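Fandom Help > Wikis > Character pages

Search this community
Go

Merging two pages for the same character?

Gladys Huanca
I help edit a small wiki for a web series called Velivov. We have one page for Ivulo, the gate warden, and another for the Masked Clerk. The September episode showed they are the same person. The Ivulo page has 40 edits and a full appearance section. The Clerk page is short, but 11 other pages link to it. Do I merge them now, or keep both so new viewers don't get spoiled?

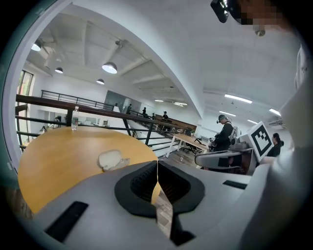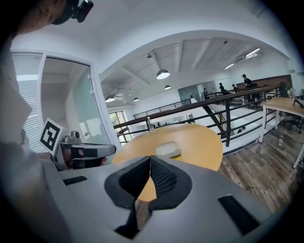 Rutent
Merge them. Keep the Ivulo page, since it has the longer history, and turn the Clerk page into a redirect. The 11 links will still work. Copy over anything the Clerk page has on clothing or voice and put it under its own heading, something like "As the Masked Clerk." In the edit summary, write which page the text came from so the other editors still get credit.

For spoilers, put a notice at the top and leave the reveal out of the first paragraph. The infobox is where most wikis slip up. Check the "aliases" line, and check the category names too.

Nguyen
we just left ours separate, works fine

Gladys Huanca
Thanks. Does the redirect lose the comments on the old page? There's a long thread there about the mask.

Rutent
It depends on how your wiki is set up. On mine the comments stayed attached to the old title and you could only reach them by opening the redirect itself. Ask your admin before you save, or copy the thread to the talk page first.

Tags: merging, redirects, spoilers, character pages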